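Ticket: Felt work surface, table 2 — residue rings and lint transfer
Site: Flostutstead fit-out, Lukumay room
Opened: 25 January 2023
Status: Monitoring
Priority: Low

Reported problem

Pale rings on the teal felt tabletop after spot cleaning. The pile feels stiff where the rings are. Lint also comes off onto dry cloths. The rings show up most under the overhead lights and don't brush out.

Initial checks

Felt is bonded at the edges, no lifting at the rounded corners. Brushed a 200 mm strip with a soft nylon brush. Lint reduced, ring unchanged. That points to cleaner left in the pile, so adhesive bleed was ruled out for now.

The previous log entry from November gives the dilution but no rinse step. Whoever did that clean stopped at the blot.
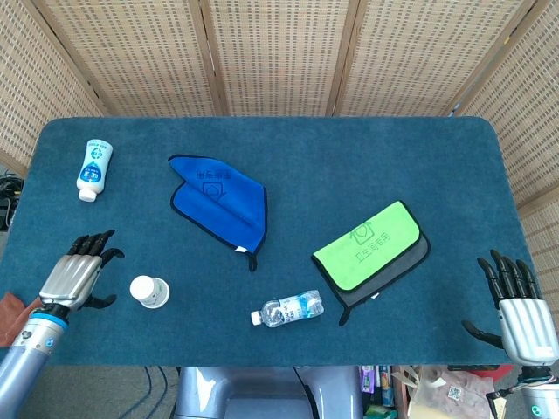
Test 1: Neat cleaner on a microfibre towel, blotted, left 6 hours. Ring formed, slightly darker at the outer edge. Fail.

Test 2: Cleaner diluted in plain water, applied to the towel and never straight to the felt. Blotted, then blotted again with a second towel dampened with water only. Faint mark, gone after brushing. Pass.

Test 3: As test 2, but using one towel for both steps. Ring returned. Keep the cleaner towel and the rinse towel separate — different colours make this easier.

Cause

Surfactant residue. The Prarari felt sheet allows damp cleaning but says nothing on rinsing. It rates the pile for over 2,000 brush strokes, so light brushing is not a concern.

Workaround

Follow test 2. Fold the towel and turn to a clean face for each pass. Don't scrub. Keep caps closed on any bottles put down on the felt.

Open items

Ask Troritness whether the replacement felt has the same backing. Recheck the old rings after the next clean. The one nearest the rattan screen still shows faintly.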